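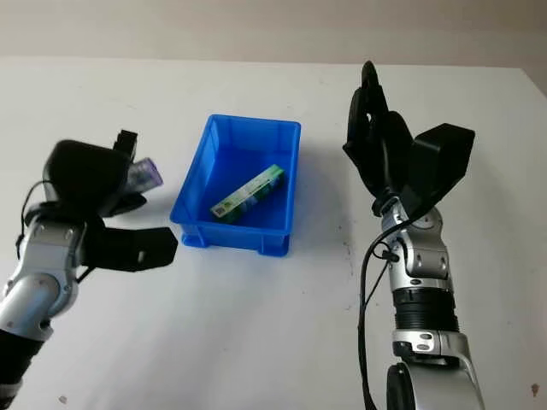

For four years I have worked with two-armed sorting cells, and my opinion about their safety has changed only once, in January, because of a tube of hand cream. I want to write about that, and about the word "success" in our logs. Most of our work is pick and place of small retail goods into plastic bins. The left arm can be holding a small translucent item beside the blue bin, with one carton lying inside, while the right gripper stands clear on its own side, empty. An empty gripper looks harmless. I believed this too, and I now think the empty one is the arm we should worry about first.

Our cell at Farcombe was built by Gedaletti, and the goods came from Pritmont, a distributor of pharmacy products. One afternoon the right arm closed its fingers on a tube, lifted it, and lost it halfway to the bin. The tube fell on the table and rolled to the edge. The arm did not know. It finished the movement, opened its fingers over the bin, and wrote one more success in the log. Then it started to return home by the short path, which is the path we allow only when the hand is empty.

At the same moment my colleague Chiharu Tanabe saw the tube on the edge and reached for it. She had pressed the pause button, and the left arm had paused. The right arm had not, because it was already in the return movement, and the return movement was programmed to complete before any pause. Somebody decided this years ago so that the arms would never stop in an awkward position above the bin. The wrist of the arm hit the back of her hand. She had a bruise for 11 days and no broken bone. The speed was low. We were lucky in this, and I don't like to build a safety argument on luck.

In the report, the cause was written as "operator entered the work area before full stop." I signed that report, and I am sorry that I did. The sentence is correct, but it describes the last half second and leaves out everything that made the last half second possible. Chiharu did what the training sheet says: press pause, see that the arm has stopped, remove the item. The sheet says "the arm." There are two.

Afterward I read through the log for that month. It had 1723 picks marked as success. I compared them with the bins as they were counted at packing, and more than 5 percent of those picks had put nothing in the bin. The machine was dropping things and congratulating itself, and we did not see it because the daily number was good. When a bin came up short, the packer added the missing item by hand and went on. This is a kind thing to do and it hid the fault from us completely.

My opinion is that a drop should be treated as a safety event, even when nothing is broken and no person is near. A dropped item invites a hand. People will always reach for a thing that is about to fall from a table, they do it before they think, and no training sheet will remove it from us. If the machine does not know it has dropped something, it can't slow down in the moment when a person is most likely to come close.

Mr. Nakajima, who manages our line, does not agree with me. He says that if we stop both arms for every drop we will lose the advantage of having two, and that a better fence would solve the problem for less money. I respect this view. A fence would have protected Chiharu's hand. But the people who clear the table would still need a door in the fence, and behind the door there would be the same arm with the same return movement.

What we changed is small. The fingers now check their opening after the lift and again before the release, and if they have closed too far, both arms stop where they are, awkward or not. The pause button stops everything immediately. We lost a little speed in the first weeks and some of it has come back.

I asked also for the report to be opened again and the cause rewritten. This has not been done yet. I am told that the form has one line for the cause and that the line is already full.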